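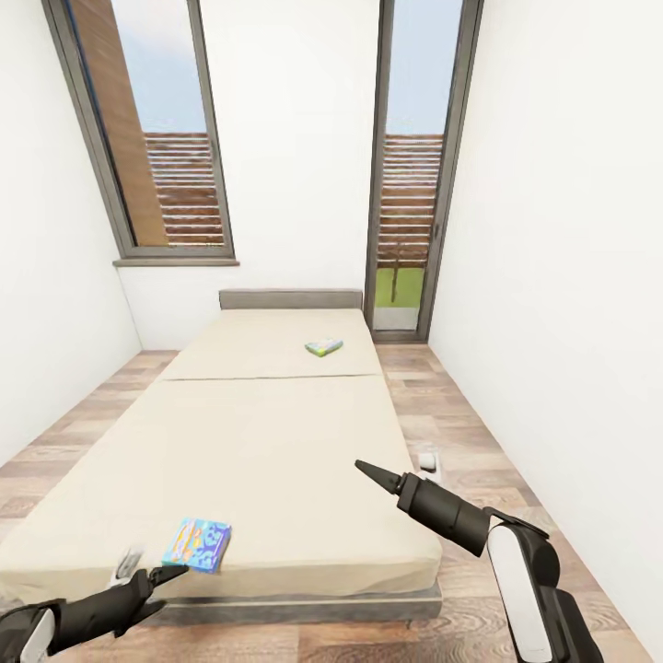

Narrow bedroom, low bed, gray headboard

Hi all,

On 9 July 2019 Marleny Huamán wrote:
> Has anyone here slept on a mattress that comes in two sections?
> I'm worried about feeling the join. Also, is 14 days enough
> to tell if you like it?

Marleny, I've had one in the spare room since April and I'm a fan! The join sits up towards the head end and I stopped noticing it after a couple of nights (my husband says he still does, but he complains about pillows too). Getting it up our stairs was a breeze — one piece each, no swearing.

I'd give it longer than 14 days though. Mine felt like a plank for the first 2 weeks and then softened up nicely. I paid around $200 at Ornness, and they took the old one away for free, so ask about that.

One more thing — measure your sheets first! Fitted ones with shallow corners pop off the foot end on mine every single night. Deep pockets fixed it.

Has anybody tried a topper over theirs? I'm tempted.

Henare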